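Handelsabkommen-Korpus Alar (README)

Kommentare (3) · Geteilt: 14

Version vom November 2016. Gepflegt von Bukola Oyewole und Cristóbal Núñez.

Inhalt

Die Sammlung enthält 768 Texte zu Zollverhandlungen und Ursprungsregeln für Textilwaren. Es sind Pressemitteilungen, Protokolle von öffentlichen Anhörungen und kurze Stellungnahmen von Verbänden. Alle Texte liegen auf Deutsch oder Englisch vor, 57 davon in beiden Sprachen.

Format

Jeder Text ist eine eigene Datei in UTF-8. In der Tabelle meta.csv stehen Titel, Herausgeber, Sprache, Jahr und Warengruppe. Das Feld „Warengruppe“ wurde von Hand ausgefüllt, zuerst von Mereana Fairweather und danach von mir noch einmal geprüft. Bei Stoffen und fertiger Kleidung waren wir nicht immer der gleichen Meinung. Solche Fälle tragen den Wert „unklar“.

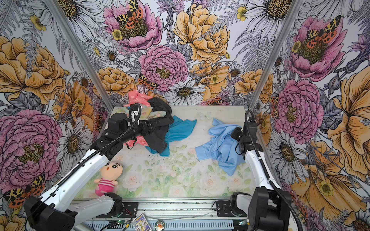
Bekannte Mängel

Die Protokolle aus dem Februar sind unvollständig, es fehlen dort die Anlagen. Einige Zollsätze wurden beim Einlesen falsch erkannt, vor allem das Komma in den Prozentangaben. Wer mit den Zahlen rechnen will, soll sie bitte mit dem Original vergleichen. Doppelte Pressemitteilungen habe ich mit dem Skript nokex entfernt, ganz sicher ist das Verfahren aber nicht.

Nutzung

Für Forschung und Unterricht ist die Nutzung frei. Bitte nennen Sie den Namen der Sammlung und die Version. Für eine kommerzielle Verwendung muss man zuerst bei uns anfragen.

Korrekturen nimmt Tipene Cosgrove entgegen, am besten mit Dateiname und Zeile.

3 Kommentare anzeigen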